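Open day at the Muren lab

What a morning! Our June 2021 visit to Muren filled up fast, and 18 of us got to watch the kitchen robot team at work. They do most of their practice in simulation before anything goes near a real sink – a plate, a glass, a double basin, and a red ball marking where the robot's hand is.

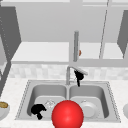 We each had 20 minutes at the controls, and I could have stayed all day. Steering is much harder than it looks (sorry, plate). The team answered every question we threw at them. The next visit is in August, at Iltberg.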